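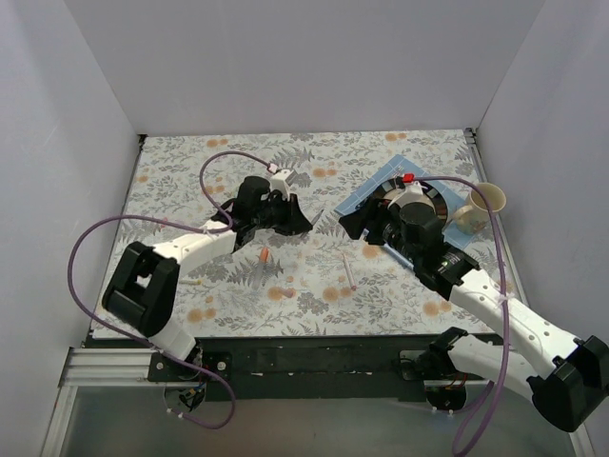 Kristof Groen asks that the cable routing come before the homing procedure in this revision, as he homed his arms first and had to do it again after moving the ties. The order below has been changed accordingly.

## 4. Cable routing and homing, two-arm cell

This section applies to the Nullent bench cell with both arms bolted to the front beam and side panels fitted. Complete section 3 (frame and rails) first.

**CAUTION:** Switch off the Brolteck supply and unplug it before handling any connector. The arms have no brakes and will drop when power is removed. Support each forearm by hand.

### 4.1 Wrist cables

1. Plug the purple cable into the connector at the wrist bracket. Press until it seats.
2. Leave a free loop at the wrist. With the wrist turned to either limit, the cable must not pull tight.
3. Fix the cable to the forearm with one cable tie. Do not cover the screw heads.
4. Let the remainder hang in a loop toward the front of the cell, then bring it in under the beam.
5. Move each joint by hand through its full travel. If the cable catches on the elbow, lengthen the loop and repeat step 3.

*Note:* The cables cross the work area when the arms reach inward. Tall objects such as mugs should be placed with this in mind.

### 4.2 Base wiring

1. Check that the thin wires at each base are clear of the shoulder joint.
2. Tighten the base screws evenly. Recheck after the first 2 hours of use.

### 4.3 Homing

1. Clear the work surface. A printed cloth or grid board may stay if it lies flat.
2. Fold both arms back over the beam, grippers open.
3. Restore power and start the Trotel console. Select **Home > Left**.
4. Wait for status code 100, then select **Home > Right**.
5. If code 207 appears, a joint was outside its start range. Power off, reposition the arm and return to step 2.
6. Save the offsets. Files written before build 252 are not compatible.

**CAUTION:** Keep hands outside the side panels while either arm is moving. The grippers can meet in the middle of the surface.

### 4.4 Changes

Step 4.1.5 was added by Ruben Jacobs. The Eichhorn tie mounts listed in the previous revision are no longer used.

Revised 31 December 2020. Continue with section 5, gripper calibration.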